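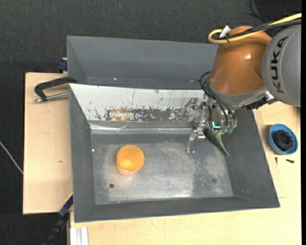

Lostancombe Reusable Cup Group
Minutes of the meeting held 21 February 2018

1. Welcome and last minutes
The meeting opened at the Brevlow Room with a great turnout, including several people from the Brindelau side of town who had never been before. Welcome! The minutes of the last meeting were approved with one fix: the spring fair is on the lower field, not the school lot.

2. Winter market report
What a weekend! We lent out 1062 cups over the market and 667 of them were handed back at our own table. Most of the others came in through the food stalls, and a few are still turning up at the bakery (thank you, bakery, please keep them coming). The soup stall asked if we could do bowls next year. Everyone loved the idea, but we need to find out what bowls cost before we promise anything.

3. Deposits
Long and lively talk on this one. The deposit stays at 2 dollars. A few members wanted to drop it for kids' drinks, and we agreed to try that at the fair and see how it goes. The sign will be redone in bigger letters, as people kept asking at the table what the money was for.

4. Washing
The church kitchen is ours again for the fair, all day, with both sinks and the big drying racks. Cups must be fully dry before they are stacked. The Van Dijk hall has also offered its dishwasher as a backup, and we said yes on the spot.

5. Colors
The bright cups were a hit and much easier to spot on the grass than the clear ones. Agreed to order more brights and use up the clear ones indoors.

6. Spring fair
We need 6 more helpers for the afternoon shift. It is the fun shift, with the brass band right across from us, so bring a friend! The sign-up sheet is on the library board. Tents go up at eight.

7. Other business
The key to the storage closet is missing again. Please check your coat pockets.
A member offered to sew new table covers from old curtains. Accepted with cheers.

Next meeting: March, same room, same time. Cake is on the Brindelau crowd.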